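Brindell Packing Hall: Staff Questions on the Sorting Stations

Will my job be cut?
No. Staff at the four stations will move to checking and setup work - pay grades stay the same.

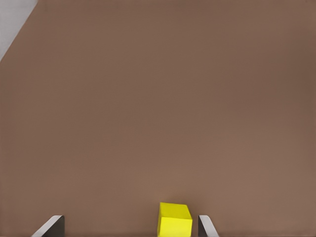
Training takes three shifts and is held during paid hours.

Who may stop a station?
Any employee on shift may do so, and no approval is needed.

Where do I send concerns?
Please write to the Honus project desk. Replies are sent within two working days.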